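Tourism and Environmental Regulation
Handout 4: Visitor limits at natural sites

7 min read

1. Purpose of this handout

This handout supports the fourth lecture of the module. It sets out the main ways in which public authorities restrict visitor activity at rivers, coasts and mountain sites, and introduces the case that will be discussed in the seminar. Students should read it together with the course glossary.

2. Key terms

Carrying capacity: the level of use a site can bear before its condition, or the experience of those visiting it, falls below an agreed standard. The standard is a matter of policy and should always be stated.

Permit system: an arrangement under which entry, or a particular activity, requires prior written permission. Permits may be issued to individuals or to operators.

Seasonal closure: a fixed period in which a site or part of it is shut, usually to protect breeding animals, young plants or soft ground. 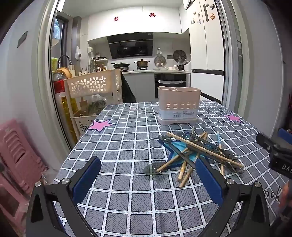
3. Case study: the Wendetti gorge

The Wendetti gorge is a narrow river valley used for walking, canoeing and guided climbing. Until the present rules were made, the only control was a car park charge. Complaints concerned bank erosion, noise near nesting cliffs and litter at the landing places.

The authority introduced a daily limit of 200 canoeists, applied through permits. Walkers were left outside the limit but were asked to keep to the upper path. Camping on the gravel banks was ended altogether, and the gorge now closes to all boats from December until the end of the nesting season.

Two operators held most of the trade. Senomar, the larger, had taken 1000 paying visitors down the river in its final season before the limit. Zolley ran smaller groups and argued that permits should be shared out according to past conduct – in particular, compliance with the landing rules – and that past volume should carry little weight.
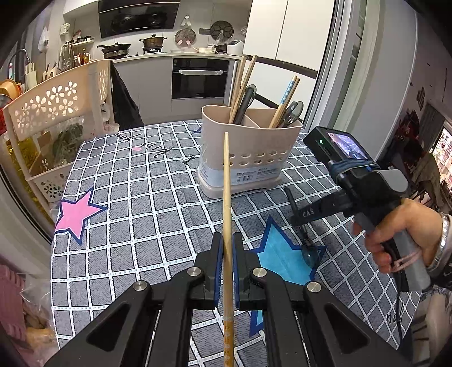

The authority accepted this in part. Half of the operator permits are now awarded on past volume and half on conduct, with a small reserve kept for new applicants. Students should consider whether such a reserve is large enough to allow real competition.

4. Points for the seminar

- Who bears the cost of a daily limit: the visitor, the operator or the nearby village?
- Should a limit apply to all users of a site, or only to those whose activity causes the damage complained of?
- What evidence would justify raising the limit after a trial period?
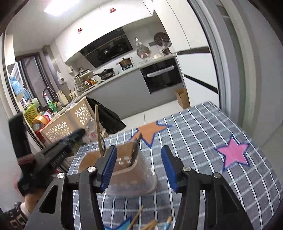
Department of Tourism and Leisure Studies

5. Reading and written work

The Nakajima reader, pages 184 onwards, covers permit schemes in more detail. The written task is a briefing note of no more than 1000 words, addressed to a local authority that is considering a limit for the first time. Notes should state the standard to be protected before recommending any measure.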